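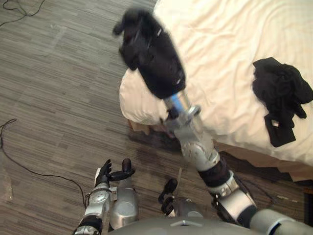

4.2 Lockerung der Griffschrauben im Gebrauch

Ausgangspunkt war die Reklamationsliste von Benedetti. 3789 Einträge, Möbelgriffe und Knöpfe aller Art, davon 541 mit dem Vermerk "locker" oder "dreht mit". Der Rest Oberfläche, falscher Lochabstand, Bruch beim Transport, hier nicht weiter betrachtet. Die Vermerke stammen aus dem Kundendienst und sind uneinheitlich. "Wackelt" wurde zu "locker" gezählt, "fühlt sich billig an" nicht.

Auffällig: Knöpfe mit nur einer Schraube überwiegen deutlich. War zu erwarten. Ein Bügelgriff hat zwei Befestigungspunkte und kann sich um die Schraubenachse gar nicht drehen, ein Knopf schon. Trotzdem wird in der Montageanleitung meist beides gleich behandelt, "handfest anziehen", fertig. Was handfest bedeutet, bleibt offen. Moussa hat in Abschnitt 3 schon gezeigt, wie weit die Anzugsmomente zwischen den Monteuren auseinander liegen, das wird hier nicht wiederholt.

Versuchsaufbau wie in 4.1, mit zwei Änderungen. Erstens Fronten aus Fichte massiv statt Spanplatte, zweitens eine Unterlegscheibe als zusätzliche Variante. Knöpfe aus der Serie Mavis, Gewinde M4, Messingeinsatz im Fuß. Acht Fronten je Variante. Nach der Montage lagerten alle Teile erst trocken, dann im Feuchtraum bei 60 % relativer Luftfeuchte, dann wieder trocken. Lösemoment wurde vor und nach jedem Wechsel gemessen, immer an anderen Knöpfen, weil das Messen selbst die Verbindung ja löst.

Ergebnis in Kürze. Ohne Scheibe fällt das Lösemoment nach dem ersten Wechsel stark ab, danach kaum noch. Das Holz quillt unter dem Schraubenkopf, wird gestaucht, schwindet wieder, und die Vorspannung ist weg. Mit Scheibe derselbe Verlauf, aber flacher. Die Streuung ist bei Fichte erheblich, je nachdem ob der Kopf auf Früh- oder Spätholz sitzt. Zwei Fronten mussten aussortiert werden (Ast direkt neben der Bohrung), sie fehlen in der Auswertung.

Nicht geklärt: der Einfluss der Schraubenlänge. Zu lange Schrauben stoßen am Grund des Gewindeeinsatzes an, bevor der Knopf auf der Front sitzt. Der Monteur spürt Widerstand und hört auf. Von außen sieht das fest aus, ist es aber nicht. In der Liste lässt sich dieser Fall von echter Lockerung nicht trennen, der Kundendienst fragt nicht danach. Ein Teil der Meldungen dürfte also gar kein Materialproblem sein sondern ein Längenproblem. Wie groß der Teil ist, kann mit den vorliegenden Daten nicht gesagt werden.

Schraubensicherung, mittelfest, wurde nur an einer kleinen Nebenreihe geprüft. Das Mitdrehen hört praktisch auf. Der Verlust der Vorspannung bleibt, denn der Klebstoff hält das Gewinde und nicht das Holz. Der Knopf sitzt dann leicht beweglich auf der Front, ohne sich weiter herauszudrehen. Ob das im Haushalt als Mangel empfunden wird, wäre eigens zu untersuchen. Die Befragung in Welelstead hat den Punkt nur gestreift, und die Antworten sind zu knapp um damit etwas anzufangen.

Noch zur Oberfläche der Auflage. Lackierte Fronten verhalten sich anders als geölte. Auf Lack rutscht der Knopffuß früher, das war schon bei Plorkudix im Prüfbericht vom Dezember 2021 vermerkt, dort allerdings für Spanplatte mit Folie. Unsere Werte gehen in die selbe Richtung, liegen aber enger beieinander. Eine dünne Filz- oder Gummischeibe zwischen Fuß und Front erhöht die Reibung, setzt sich aber mit der Zeit. Gummi hat auf zwei hellen Lackmustern Ränder hinterlassen, deshalb nicht weiterverfolgt.

Für die Anleitung folgt daraus einstweilen nur wenig. Nachziehen nach der ersten Heizperiode, Scheibe unter den Schraubenkopf, Schraubenlänge passend zur Frontdicke beilegen und zwar mindestens zwei Längen. Angabe eines Moments ist für Endkunden wohl sinnlos, kaum jemand hat einen Drehmomentschlüssel für diesen Bereich. Für die Werksmontage dagegen nötig, Werte siehe Tabelle 5. Die Langzeitreihe mit Buche läuft seit Januar und wird gesonder ausgewertet.

Abb. 6: Roboterarm mit schwarzem Greifer über einem Bett mit weißem Laken, im Greifer dunkler Stoff.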